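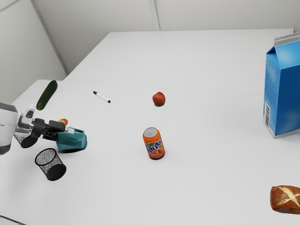
Ghassan Semaan wrote to me before I had even finished installing it: go easy on Nito, he said, a simulator is allowed to look like a simulator, and anyone who buys one to replace the real table deserves what they get.

Fair enough. But the people selling Nito are the ones who keep bringing up the real table. The product page promises "tabletop manipulation you can trust before you touch hardware," and that's a large promise for a license that costs $600 a year. So I paid for one and used it through January, on the kind of pick and place work I would otherwise be setting up by hand.

First, what you get. Nito is a simulator with a tabletop scene builder and an object library of 2,223 items, according to the counter in the app. You choose an arm, choose the tables and walls, scatter your groceries and office supplies, and let your policy loose. The optional Hastisach add-on handles random layouts and lighting. I skipped the Skakirholm kitchen pack, which is a separate purchase.

The scene builder is good. I'll say that plainly because most of what follows is complaining. A mixed table like the one at the top, with a soda can, a cucumber, a marker, a milk carton and a pretzel roll, takes a few minutes to put together. The surfaces hold up well too. The split crust on the roll is better than it needs to be, and the mesh on the pencil cup is fine enough that a depth model will have something to chew on.

Now look at the background. White tables, white walls, even light. If your lab looks like that, congratulations. Mine has a radiator, a whiteboard full of old notes and a window that ruins every afternoon. Hastisach is supposed to cover this, and in the version I used it mostly moved the lamps and tinted the walls. I could get a beige room or a slightly bluer room. I couldn't get a messy one without bringing in my own models, and at that point I'm doing the work I paid somebody else to do.

Then there's contact. The gripper has its fingers closed around a chunky teal piece with a small white tab, and you would have to ask me twice whether it's a stapler or some sort of dispenser. As a still, the grasp looks convincing. A still is a poor way to judge a grasp, though, and the demo gallery is nearly all stills. In my own runs, smooth round things gave me the most trouble. Apples crept out of the fingers at settings where boxes stayed put, and turning up the friction fixed the apples and made everything else feel glued on. The manual gives this one paragraph. Support (a polite man named Issa Srour) sent me a table of suggested values, and they helped a bit, and I still don't know where they came from.

I ran 600 episodes with the default settings and the success rate was flattering. Too flattering, I thought, so I went through the failures by hand and then through a batch of the successes. Some of those successes had the object on its side, or half over the edge of the target area. The scoring rule only checks where the center of the object ends up. You can write your own rule, and you should do it on day one — the default will tell you what you want to hear.

Other gripes: the license check needs a network connection every time you start the program, export drops object names unless you tick a box hidden under "Advanced," and the undo button forgets everything once you press play.

Would I renew? At the current price, no. If you have no arm yet and need to debug camera placement and reach, it's a decent way to spend a few weeks, and the monthly plan will do. If you plan to publish numbers from it, budget time for your own scoring and your own clutter. Ghassan has asked to borrow my seat until the license runs out, so he can write the kinder review.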